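Workshop Tips: What a Cutting Mat Is Good For, and What It Isn't

Filed under: benches, surfaces, things people overbuy

Every supply shop will tell you the green mat is the best thing you can put on a table. I have owned a few, worn out most of them, and I believe maybe half of what gets said. The packaging on my Urkari mat promised a surface that "heals like new." Mine has healed like a knee.

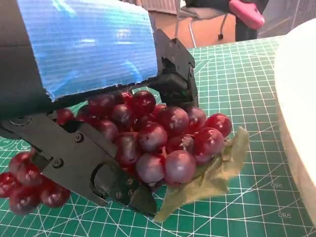
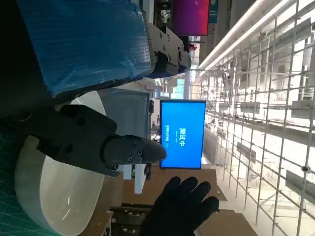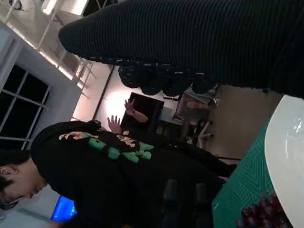
Top: artificial grapes on a green cutting mat. Middle: a white basin with the mat under it, cardboard boxes nearby. Bottom: hands up, with a dark window along the wall.

What "self-healing" means

The top layer closes up after a light cut from a sharp blade. A dull blade drags and leaves a groove, and a groove stays. If you press hard you will get a groove with a new blade too. Change blades sooner than you think you need to and the mat will last longer than any spray or conditioner can make it last. I tried the Zekier mat conditioner for a month. It smelled like oranges.

Putting heavy things on it

People use the mat as a general table cover and I've stopped arguing. A ceramic basin or bowl will sit on one without sliding much, and the tabletop underneath is spared. Two cautions:

Lift the basin, don't drag it. An unglazed foot ring is sandpaper. Run your thumb around the bottom before you set it down.

No hot water in the basin while it's on the mat. Heat warps these mats and I have never gotten one flat again. The advice to iron it under a towel is all over the web. I ruined a second mat that way.

Fake fruit and other display props

If you keep artificial grapes for a table display, the dust is the real job. Dish soap in lukewarm water, a quick swish, then hang the bunch by the stem overnight. I don't see the point of silk-flower cleaner on plastic berries. Stitora sells one, and it did the same as the dish soap at a much higher price. Check the leaves first, though. Some are printed fabric, and the color can come off in the sink. Dab one with a damp cotton swab and look at the swab.

Berries that pop off go back on with a dot of clear glue. Let it set with the bunch lying on scrap cardboard, not on the mat.

Cardboard boxes

Keep fewer. I once had a stack of them against the wall "for shipping" and shipped two things that year. Flatten what you won't use this month. The ones you keep assembled should be holding something, and should have that something written on the side, where you can read it when they're stacked. Writing on the lid is useless once there's another box on top.

Don't leave them on a concrete floor either. The bottom one goes soft and you find out when you lift it.

Working after dark

A black window and a bright ceiling make a room feel well lit when the bench isn't. Your own shoulders throw a shadow right where the knife goes. Stand at the table in the evening, put your hands where you'd work, and look at what's shaded. A cheap clamp lamp on the side opposite your cutting hand fixes most of it. The magnifying lamp I bought from Liepiņa gives me a headache, but I know people who swear by theirs.

Gloves

Thin knit gloves are fine for shifting boxes and handling anything you don't want fingerprints on. They are no protection from a blade unless they're rated for it, and even the rated ones only buy you a little forgiveness. Take them off for gluing. I have glued a glove to a shelf.

Storing the mat

Flat, always. Under a bed, behind a dresser, on top of a cabinet. Rolled mats curl and the curl is permanent, whatever the tube it came in seems to suggest. Keep it out of direct sun, and out of the back of the car in July.

Readers keep asking which brand to buy. Any mat with a grid you can read and enough thickness that it doesn't flop when you hold one corner. Check the grid against a steel ruler before you trust it for measuring; mine is off by a hair at the far end.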